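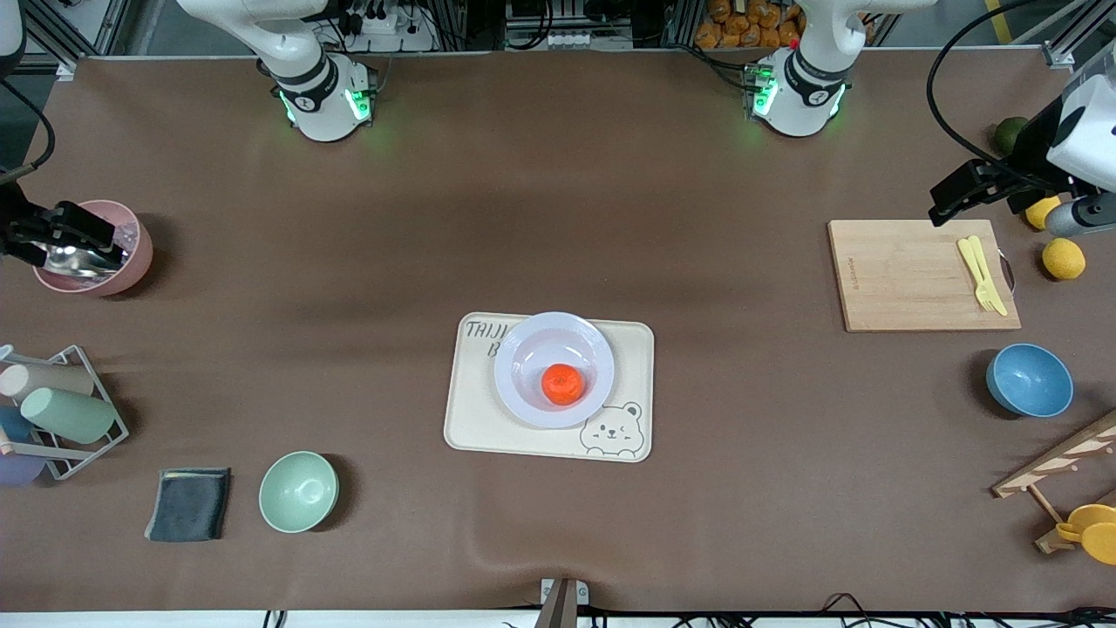

I had one question written at the top of my notebook when I drove out to Gakatmont in August, and it was the question everybody in my family wanted me to ask: when is a machine going to do my dishes?

The woman I went to see has been working on kitchen chores with robot arms at Turketness for a while now, and before that she spent years on a packing line in Powell, so she knows chores from both ends. She agreed to talk as long as I kept her name out of it ("my mother will print it and put it on the fridge"), and she made us both coffee first. By hand, I should say. I asked whether one of the robots could have made it and she gave me a look.

"It could move the cup," she said. "Moving the cup is a good day."

I laughed, but she meant it. We talked for most of the afternoon and she kept coming back to the cup. I'd gone in thinking of dishes as one job. She thinks of it as maybe 50 jobs, and she can rattle off the ones that worry her. Picking up a plate that's lying flat. Getting a spoon out of a cup when the handle has slid down inside the rim. Putting a bowl into a rack without knocking over whatever's in there already.

"A plate lying flat on a tray is a horrible thing," she told me. "You slide a fingertip under the edge and you've never once thought about it. A gripper with two stiff fingers has to find that edge, and there's hardly any edge to find. And then somebody's left a tangerine on the plate."

So what does it do about the tangerine?

"Depends what you asked for! If you say clear the plate, does the tangerine go in a bowl? Does it go in the trash? You'd know. You'd look at it and know. The arm needs to have been shown."

Showing is a big part of her working day. A person guides the arms through a chore, over and over, with things in slightly different spots each time, and the software learns from all of it. She told me she'd done the same spoon task 50 times before lunch once and then went home and couldn't face a bowl of soup. (I asked what she ate. Toast.)

I wanted to know how she picks what goes on the table. I suppose I'd pictured some kind of specially made test objects, all very scientific. Her answer was that it's mostly what you'd find in any kitchen – cups, bowls, a cutting board, a folded towel, some fruit. Plastic is popular for the obvious reason. Color helps the people more than the machine, she said, because it's easier to tell a coworker "the blue bowl" than "the bowl behind the other bowl."

"Fruit is great practice," she said. "A lemon rolls. It's got those pointy ends, so it rolls badly, which is worse. A lime next to two lemons is a nice little sorting problem. And if you squeeze too hard you find out pretty quick, and the place smells nice."

What about knives? I have a nine-year-old and a drawer I'm nervous about, so I had a personal interest.

"We use plastic ones. Yellow plastic, like for a kid's picnic. I'm not handing a robot a steak knife, and neither should you, and I don't care what the brochure says."

She has opinions on brochures. I'd brought one along, as it happens, from a company in Ziredside that wants to put a pair of arms in restaurant kitchens, and she read it with a pencil in her hand. She circled the word "effortlessly" 2 times. It was a good brochure, glossy, with a very clean counter in it.

"Look at how much space there is," she said. "One bowl. Who has one bowl? I want to see it with a full drying rack on one side and the towel in the wrong place."

I asked her to be fair to them, and to her credit she tried. On the shop floor, she said, machines have been doing certain chores for ages and doing them better than she ever did. Her old line in Powell packed the same carton all shift. If the carton is always the same and always turns up in the same spot, you want a machine there, and her wrists would have thanked you for it. What gives her trouble is the part of the work where nothing is the same twice, and a home is nearly all that part.

"People think the factory is the hard place and the kitchen is the easy place, since grandma can do the kitchen. Grandma is incredible! Grandma is holding the phone and the baby and wiping the counter."

Two arms ought to help with that, I said. She agreed they do, for some things. One can steady a bowl while the other goes for the spoon, or they can pass something across the table if it's out of reach for one side. But they also have to stay out of each other's way, and she's watched people who were new to it get so busy with the right gripper that they forgot they had a left one. Then there are the cables, which she'd like me to mention on behalf of everyone who has ever had to route them.

I finally got to the question in my notebook. She'd been expecting it, I think, because she put her coffee down.

"Your dishes? Rinse, load, unload, put away, in your actual kitchen with your actual kid in it? I told my sister 13 years and she was furious with me. It could be sooner. I'd love it to be sooner. But I want to see one do it in a house it's never been in, on a morning when everybody's late."

And the single chores, the small ones?

"Oh, those are coming along. Put the fruit in the bowl. Hang the cup on the rack. Some of those look pretty decent now, and on a slow day I'll stand there and watch one like it's television."

She walked me out past the coffee things, turned around, went back and rinsed both our mugs. I read my notes to the family that night over dinner. My kid wanted to know about the tangerine, and my husband had 13 years written on the calendar before I'd found the dish soap.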